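4.2 Does the thread estimate help the controller?

Most recent work on thread handling reports tracking error in pixels and leaves the reader to assume that lower error means better control. We doubted this and ran the Zemell tracker inside our own loop, with the planner held fixed, for 100 trials. The tracker fits a smooth curve to the thread in the wrist view and passes the curve's first stretch to the controller as a pulling direction.

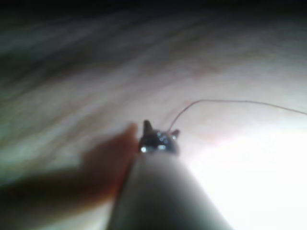 Marciniak

Figure 4. Wrist view with the thread at the jaws. The thread rises to the left, arcs over and runs off to the right, sagging slightly, with strong glare below it.

Views like Figure 4 are where we trust the estimate least. The thread leaves the jaws in one direction and the view in another, so a fit that weights all points equally will favor the long, nearly flat run over the short bend that matters. In 21 trials the reported confidence stayed high while the pulling direction was plainly wrong. Glare is the usual suspect – we are not convinced, as masking the bright region changed little.

Vemum, the planner, accepted every one of these estimates. A threshold on confidence would not have caught them, and we have not yet tested one on curvature near the jaws.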